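Szekeres Cable Sleeve and Wrist Service Kit, reviewed after a season of pick-and-place
March 31 is when the trial price ends. Read this first.

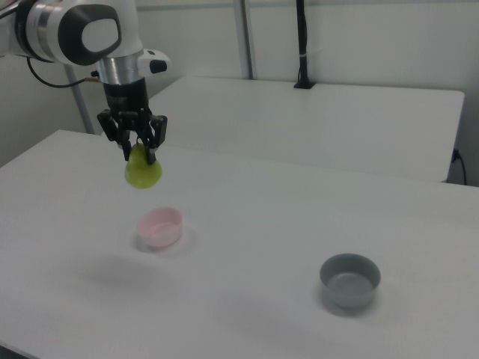 Pear in the gripper over the pink bowl, gray bowl to the right.

I don't like service kits. Most of them are a bag of parts you could buy anywhere, plus a laminated card, at three times the price. The Szekeres kit costs $341, and I went in expecting to send it back. I kept it, but I have complaints, and if you only run one arm you may want to read the complaints before the rest.

Our cell is small. One arm, one parallel-jaw gripper, a white table, a couple of bowls, and produce that has to be picked up and put down without bruises. We use pears a lot because they're a good test of a badly set gripper. The narrow end is forgiving. The fat end isn't, and if your jaws close a hair unevenly the fruit swings and you miss the bowl.

In the box you get a set of jaw shims, a torque driver with four bits, a tube of grease, cable ties, two lengths of sleeve, and a zeroing block. The manual says the full job takes 17 minutes. It took me most of an afternoon the first time. Nosipho Msimang, who looks after the cell next to ours, did it in under an hour, and she has done a lot more of these than I have. I'd still like to meet whoever held the stopwatch.

The zeroing block is the best thing here. You close the jaws on it, check both sides with a shim, and adjust until the drag feels the same left and right. Before this I was using a stack of business cards, so the bar was low. The block is ground flat and it doesn't mark the fingers. After setting up with it, our drops per shift went down. I can't swear the block did that, as I also cleaned the linkages the same day, and they were filthy.

The shims are fine. The grease is grease. The sheet claims it holds up for 3,000 cycles between applications, and I have no way to check that short of standing there with a clicker. I wipe the linkages and regrease when they start to look dry, same as before.

Now the cable sleeve, which is what the kit is named for. Any cable looped outside the arm needs enough slack for the wrist to turn and not so much that it snags. The sleeve is supposed to help with this. It does protect the jacket, but it's stiff, and it makes the loop stand out wider than I want. I ran the arm slowly through every pose we use and found two where the sleeved cable rubbed. I took the sleeve off, went back to a bare loop with ties, and ran the same poses again with no contact. So half the name of the product is in a drawer.

The torque driver clicks at the right setting as far as I can tell against our old Darent. The handle is too fat to get at the inner finger screws without tilting it, and a tilted driver chews up screw heads. I use the bits in my own handle for those two.

A note on the manual: it tells you to power down before putting your hands near the jaws, then shows the jaw check being done with the gripper holding pressure. Those can't both be right. I wrote to Szekeres in October and got a polite reply saying the next printing would fix it. I lock out, close by hand, and check.

If you're shopping around, Mellell sells a similar set for $409 with a nicer case and no zeroing block. I wouldn't. You could also ask Szekeres for the block by itself. They said no to me, but they may get tired of the question.

Good: zeroing block, shims, bits
Bad: sleeve, driver handle, page 6 of the manual
Would I buy it again: at the trial price, yes. At full price I'd borrow Nosipho's.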